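Week 5: Rules for the Shared Arm

Read this before your bench slot. Rezaul Navaratnam signs you in and will ask about it.

Speed first. The cap at Grenley is 99 millimeters per second whenever a person is within reach, and the cap does not care how good your demo is. Clear the tabletop of anything your task sheet doesn't list - your lunch included.
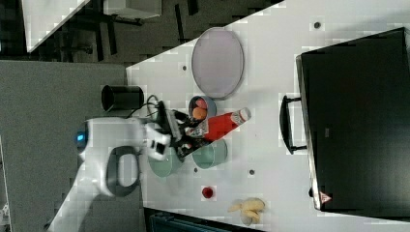 Write down every stop, even the embarrassing ones. Last year's group logged 2,000 runs and, by their account, no stops at all. We admired the handwriting.

Keep one hand near the stop button while the arm is powered. A phone in that hand doesn't count as near.

Before you leave, park the arm, open the gripper and sign the sheet. For September, late logs go to Juwita Lau, who reads them.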